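Chapter 6
Reach, Grip, Turn: Working at the Sink

By now you have an arm that goes where you send it, and if you're anything like me you've spent a whole weekend making it wave at people. Good! Waving is how I got through my first month at the Butosholm workshop. But sooner or later you'll want the thing to touch something that's bolted down, and that's where this chapter starts.

I picked the faucet. It's a lovely first target because it stays put, the lever only swings one way at a time, and you already know by feel how hard it should be to push. My notebook from that build (I called the project Filtgate, don't ask) has 40 pages on one lever, and most of them are crossed out.

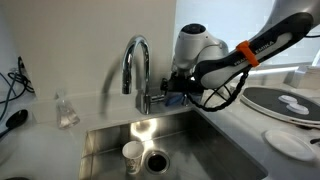

How slowly should the arm move on its first try at a fixed object?

Start at 6 percent of full speed and stay there until you've made the same approach several times without a bump. You can creep up later, but keep a hand near the stop button the whole time.

We'll build the move in pieces. First comes the approach, where the gripper stops just short of the lever and waits. Then the touch, then the push, and after that the part I always forgot — backing away along the same path without dragging anything along. Chrome is slippery and shiny, so the Brenov method from Chapter 4, which finds edges by brightness, will give you some very silly answers here. We'll measure the lever by hand and type the numbers in.

Before you turn the page, shut off the water under the sink, move anything you'd hate to break, and tie up your loose cables. Then open a new file and save it as lever_one. You'll be making a lot of copies.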